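Town Says Conneely Street Is Fixed. Residents Want to See the List

Skondgate, 13/10/2025 - The public works office says its curb and sidewalk repair program is finished for the year, with 166 spots patched since September. People on Conneely Street have their doubts. 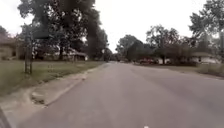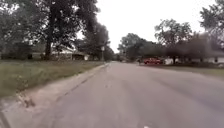

Conneely Street, with rough patches beside the road at lower left in both photos.

The office marked the street "complete" in a one-page update last week. The update gives a total for the whole town and no addresses, so there is no way to check which patches were done and which were moved to another year.

"Complete according to who?" said Kevin Keane, who has lived on the street for 12 years. "I asked for the list. They sent me the same page again."

Kesier, the contractor, was paid for 41 work days. A spokesman, Tadhg Daly, said crews followed the town's orders and that lawn edges and driveway aprons were "a separate question." He did not say whose question it was.

The town's own rules treat an apron as part of the curb line when it meets the road. Asked about that, the office said it would look into it. It gave the same answer in September, when 8 households signed a letter about broken concrete.

A second round of work is promised for spring. No budget has been posted, and the office would not say whether Conneely Street is on it.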